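Preguntas frecuentes sobre masa madre, panecillos al vapor y otras cosas que me escribís

Llevo una temporada contestando lo mismo por correo, así que lo he juntado todo en esta página. Si tu duda no está, escríbeme igual, aunque tarde un poco (en diciembre tardo bastante, aviso).

¿Qué harina uso para el cultivo?

Centeno integral para arrancar y trigo normalito después. Yo compro la de Molinos Bezerra porque me pilla cerca, pero cualquier harina sin aditivos te vale. Lo que sí noto es que cambiar de golpe de una a otra lo deja un par de días tristón, así que mezclo las dos al principio y listo.

¿Cada cuánto lo alimento?

Si está fuera de la nevera, todos los días. En la nevera, una vez por semana, y a mí se me ha pasado un mes entero y ha revivido. Le pongo 100 gramos de harina y 100 de agua por cada 46 gramos de cultivo. ¿Por qué 46? Es lo que cabía en el vasito con el que empecé, y ya me quedé con esa cifra para siempre.

Mi cultivo huele a acetona, ¿lo tiro?

¡No! Tiene hambre. Dos o tres refrescos seguidos y se le pasa. Si ves moho de colores, entonces sí, a la basura y a empezar de nuevo.

¿Se pueden hacer panecillos al vapor con masa madre?

Se puede, y están riquísimos, pero salen un poco menos blancos y algo más densos que con levadura. Mi receta lleva 200 gramos de cultivo activo y una cucharada generosa de azúcar. Dejo fermentar la masa hasta que casi dobla, formo las bolas, espero otro rato y al vapor. Deja hueco entre una y otra, que crecen más de lo que parece.
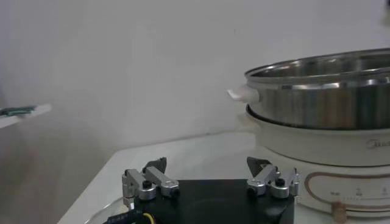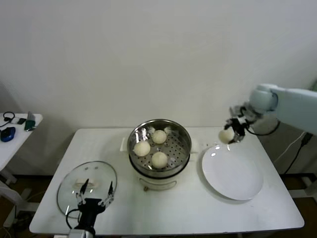
Tres panecillos en la cesta de la vaporera, en la segunda foto.
Fotos: archivo de Plunari

¿Hace falta una vaporera eléctrica?

Qué va. Yo empecé con una cesta de bambú encima de una olla vieja y me apañé así años. La eléctrica es cómoda si haces muchos, y poco más. Uses lo que uses, pon un papelito debajo de cada bollo y no levantes la tapa a mitad de cocción, que se arrugan (a mí me pasó con la primera tanda entera, qué disgusto).

¿Puedo congelarlos?

Sí, ya cocidos y fríos. Luego van directos del congelador al vapor, unos diez minutos. En el microondas se me quedan gomosos, incluso con un paño húmedo, pero hay quien me jura que le salen bien.

Vivo en un sitio muy frío, ¿cómo consigo que suba la masa?

En Senent tenemos inviernos serios y mi cocina parece una nevera, así que te entiendo perfectamente. Meto el bol en el horno apagado con la luz encendida. También funciona una neverita de camping con una botella de agua caliente dentro. Y paciencia, que a veces lo que en verano son cuatro horas aquí se va a toda la noche.

¿Das talleres?

Dos o tres al año, en el local de Tremitz. Son grupos pequeños y traes tu propio delantal y un bote con tapa para llevarte cultivo a casa. Las fechas las pongo en el boletín antes que en ningún otro sitio.

¿Vendes cultivo deshidratado?

De momento no. Lo intenté y los sobres llegaban hechos polvo, en el mal sentido. Si te pasas por un taller, te regalo un poco del mío.

¿Puedo copiar tus recetas en mi blog?

Claro, con un enlace a la página original me doy por contenta. Las fotos no las cojas sin preguntar, que algunas no son mías.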